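Clerko House Shared Kitchen: Frequently Asked Questions

Welcome to the kitchen page. It exists so that the people who run the house can eat dinner without being asked where the bin bags are. (Under the sink. Left side.)

Who can use the kitchen?

Anyone with a room in the house, plus their guests. A guest is a person you are in the building with. Someone you gave the door code to in May and then forgot is a burglar with good manners.

When is it open?

Always, in the sense that it has no door. Please keep blenders, hammering of schnitzel and emotional phone calls between 7 a.m. and 10 p.m. Letay Gebru sleeps on the other side of that wall and works early shifts at the bakery, and she is the reason there is sometimes free bread.

What does it cost?

Five dollars a month, added to your rent. It pays for dish soap, salt, oil, paper towels, trash bags and coffee filters. It does not pay for coffee. We tried that once and the whole year's budget was gone in a few weeks, along with a certain amount of trust.

Which shelf is mine?

The one with your room number on it. If you have no shelf, write to Abdelkrim Hajji, who keeps the list. If you have two shelves, also write to Abdelkrim Hajji, before he works it out for himself.

Somebody ate my food. What now?

First, check behind the mustard. The fridge is deep and things travel. If it is really gone, put a note on the board saying what it was. Notes have a surprisingly good record: one got Tyra Kvam a new cheesecake, larger than the old one. Notes in capital letters have never gotten anyone anything.

Can I label my food?

Yes, please. Name and date, on tape, on the container. Anything without a label is common property from the moment the fridge door shuts. Anything with a date more than two weeks old is compost, however fond of it you are.

What am I allowed to leave on the counter?

The toaster, the paper towels and the sponge live there. Everything else is visiting. Spoons in particular seem to believe they have a lease, and they should be washed and put in the drawer by bedtime. 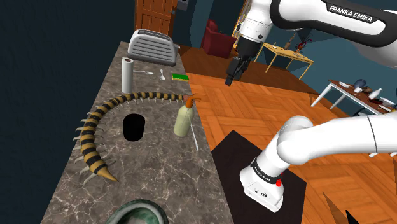

Can I put a hot pan on the marble?

No. Use a trivet. Lemon juice, vinegar and red wine are no better, so wipe them up while you are still annoyed about spilling them. Plain soapy water is fine for everyday cleaning. Spray cleaners with acid in them are not, and the bottle will tell you if you turn it around.

How often does the sponge get changed?

Every week, by whoever is on kitchen duty. New ones are in the cupboard over the fridge. If you can smell the sponge from the hallway, you are now on kitchen duty.

How does kitchen duty work?

One room per week, in room order. You take out the trash, wipe the surfaces, empty the crumb tray in the toaster and run the towels through the wash. It takes less than an hour all told. Swaps are fine if both people write it on the calendar. A swap only one person remembers is called a lie.

The smoke alarm went off. Do I tell anyone?

We heard. Open the window, fan the thing with a tray and say sorry to room 44, which is directly above. If there was an actual fire, call the fire department first and Sixten Tangen second.

May I host a dinner?

Yes, up to the number of chairs. Book it on the board a few days ahead and leave one burner free for people who only want an egg.

Something is broken. Who fixes it?

Tell Tyra Isaksson. Anything under 50 dollars she can replace without asking; anything over that goes to the next house meeting, where it will be discussed at length by people who don't cook.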